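Avaliação do conjunto de pratos Bodano, depois de um verão e mais um pouco

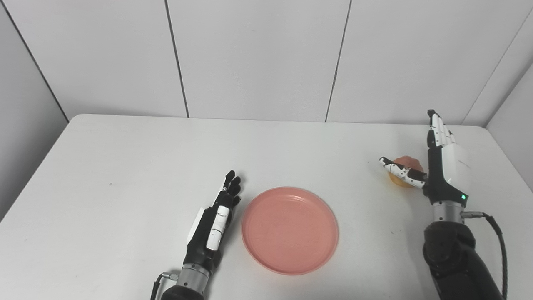

Comprei os pratos Bodano em junho, quando me mudei para um apartamento mais pequeno e decidi não levar a louça antiga. A louça antiga era de cerâmica, pesada, e pertencia em parte à minha colega de casa, Ifeoma Sani, que ficou com ela e fez bem. Eu queria uma coisa leve, que se pudesse levar para a varanda e para o parque, e que não me desse pena se caísse ao chão. Escrevo esta avaliação em setembro. Peço desculpa por algum erro, o português não é a minha língua materna, mas as avaliações que encontrei eram todas muito curtas e pensei que uma mais longa podia ajudar alguém.

O conjunto custou 47 euros com o envio incluído. Traz pratos rasos, pratos de sopa e taças pequenas, tudo em plástico. Existe também uma versão com copos, mas os copos têm má fama nos comentários da loja e eu já tinha copos de vidro suficientes. Encomendei na Pomville, que demorou três dias a entregar. A caixa chegou amolgada num canto e o conteúdo estava em ordem.

Primeira impressão

Os pratos tinham um cheiro quando abri a caixa. Não era muito forte, mas era daquele cheiro que se sente quando se aproxima o nariz, e eu aproximo sempre o nariz. Lavei tudo duas vezes com água morna e detergente e deixei uma noite na varanda. Na manhã seguinte já não se notava nos pratos rasos. Nas taças notou-se ainda durante uma semana, não sei porquê. O fabricante recomenda apenas uma lavagem antes do primeiro uso, o que para mim foi pouco.

O bordo é liso ao toque e não encontrei rebarbas. Digo isto porque antes tive um conjunto da Bulleo, mais barato, em que se sentia uma linha áspera a toda a volta, e essa linha apanhava gordura. Nos Bodano, a gordura sai bem, com uma exceção que explico mais à frente.

No uso de todos os dias

Para o pequeno-almoço são muito agradáveis. Pão, fruta, ovos, tudo corre bem. O prato raso é um pouco mais fundo do que eu esperava, e isto é uma vantagem para comidas com molho. Para cortar carne já não gosto tanto. O prato é leve e desliza na mesa quando se faz força com a faca, e depois de algumas semanas vi riscos finos no centro. Os riscos não se sentem com o dedo, mas veem-se quando a luz vem de lado. Se o senhor ou a senhora come bife com frequência, eu aconselharia ter pelo menos dois pratos de cerâmica para esses dias.

A comida arrefece depressa? Tive essa dúvida antes de comprar. A minha experiência é que a cerâmica aquecida antes no forno mantém a comida quente mais tempo, naturalmente, e que a cerâmica fria do armário não mantém. Como eu nunca aqueço pratos, para mim a diferença foi pequena.

Manchas

Aqui está a exceção. O caril e o molho de tomate com azeite deixam mancha se ficarem no prato de um dia para o outro. Fiz um arroz de tomate para o aniversário do meu amigo Somtochukwu Akpan, fomos dormir tarde e lavei a louça só ao meio-dia. Em dois pratos de sopa ficou uma sombra alaranjada. Experimentei bicarbonato com um pouco de água, esfregado com um pano macio, e saiu quase tudo. O resto saiu sozinho com as lavagens, ou os meus olhos habituaram-se. Com o esfregão verde não experimentem, porque tira o brilho.

Máquina de lavar e micro-ondas

As instruções dizem que podem ir à máquina na prateleira de cima, a temperatura baixa. A minha máquina tem um programa económico e usei sempre esse. Nenhum prato ficou deformado. O problema é outro: os pratos saem molhados. O plástico não guarda o calor e a água fica em gotas, principalmente no rebordo de baixo, e quando se tira o prato essa água cai no chão ou na manga. Agora abro a porta e espero uma hora, e mesmo assim passo um pano.

Para o micro-ondas a informação é confusa. Na caixa não há símbolo nenhum. Na página da loja está escrito que sim, "por períodos curtos", sem dizer o que é um período curto. Escrevi para o apoio ao cliente e respondeu uma pessoa muito simpática, que me aconselhou a não aquecer comida nestes pratos. Sigo este conselho e gostaria que estivesse impresso na caixa.

Arrumação

Empilham muito bem. O conjunto completo ocupa menos altura do que metade da minha louça anterior, e numa cozinha como a minha isto conta bastante. Quando estão húmidos colam um pouco uns aos outros e é preciso torcer para os separar. As taças pequenas não encaixam nos pratos de sopa, ficam tortas, por isso fazem uma pilha à parte.

Comparação com o Ajayi

Antes de decidir, vi numa loja o conjunto da Ajayi, que custa mais e parece mais sólido na mão. As cores são mais escuras e penso que escondem melhor as manchas. Não comprei porque só vendiam com travessa, e eu não sirvo nada em travessa. Para uma família com crianças talvez seja a melhor escolha. Uma pessoa que vive sozinha ou a dois fica bem servida com o Bodano.

O que eu mudaria: uma borracha fina na base contra o deslizar, e um símbolo claro sobre o micro-ondas. Também gostaria de poder comprar pratos soltos. Um dos meus rasos ficou esquecido num piquenique e, para o substituir, teria de comprar o conjunto inteiro outra vez.

Dou quatro estrelas em cinco. Se a loja começar a vender peças separadas, volto aqui e corrijo a nota.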